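Folding by the book, and then without it

Leen Darwish has a rule about demos: if the shirt is already flat when you walk in, leave. "Flat is somebody else's labour," she says. "Show me the pile."

Darwish leads the manipulation software side at Plaltulano, a small outfit that has spent the better part of three years trying to get robot arms to handle clothing. She came from warehouse picking, where the boxes at least have the decency to stay box-shaped. Her colleague Dima Hakim came from web payments and still talks about garments as though they were failed transactions.

Their stack has two halves. Nivari, the perception layer, looks through the wrist camera and proposes places to grasp. Azar, the planner, picks one and turns it into motion. For a long time they had a third piece, a hand-written library of folding rules, which ran to 616 lines and which Hakim refers to as "the novel".

"It had chapters," he says. "There was a whole section on sleeves. You'd fix sleeves and collars would break. I was very proud of it and I'm glad it's dead."

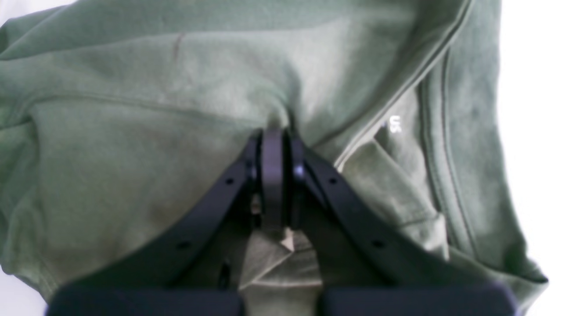
A fistful of green fleece, seen from the wrist camera.

Fleece was what killed it. The old rules looked for edges, and a rumpled sweatshirt has edges everywhere: seams, ribbing, the shadow side of every fold. Nivari would score them all with the same sunny confidence. I ask Darwish what a good grasp looks like on something like that.

"Depends what you want next," she says. "If you just want it off the table, grab the middle, fine, congratulations. If you want to know which way up it is, you need a bit that tells you something. A hem. A cuff. The software used to be very good at picking up a sweatshirt and learning nothing."

The current version ranks candidates by how much the planner expects to find out after the lift, as well as by whether the fingers are likely to hold. Azar keeps the top five and throws the rest away. Keeping 20 was tried in March. Hakim describes the results as "thorough" and the cycle time as "geological".

The other change was giving the arm permission to dither. Before closing, the controller can now stop with the fingers open, take another look and shift its target. Marit Wikström, who wrote most of that code, had to argue for it, mainly against people who thought a pausing robot looked bad in front of visitors.
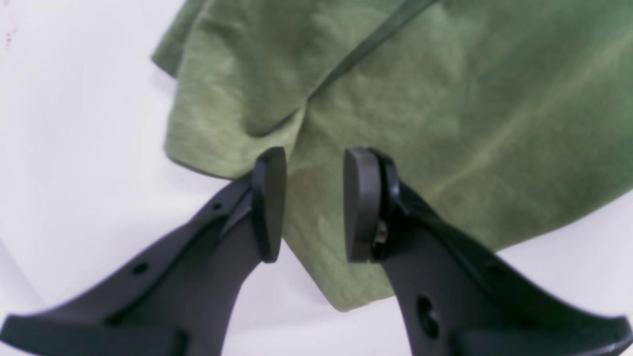

Fingers open at the lower edge of the cloth.

"It looks like it's forgotten why it came into the room," Wikström says. "But the view from up close is so much better than the one you planned from. Why would you ignore it?"

She would like the second look to be continuous, with the target updating all the way in. Darwish would like that too, once somebody sorts out the lag between the camera and the controller. There is a short silence in which it becomes clear who somebody is.

I ask whether any of this will end up in a home. Darwish pulls a face. Their first customer, if the paperwork behaves, is a commercial laundry in Lirnholm that wants help with sorting and has no interest in folding whatsoever.

"So naturally," Hakim says, "we've spent all week on folding."

He goes back to his screen, where a log has been scrolling since I arrived — mostly timestamps, and every so often the word RETRY. I ask if that's bad. He says it depends on how many are in a row.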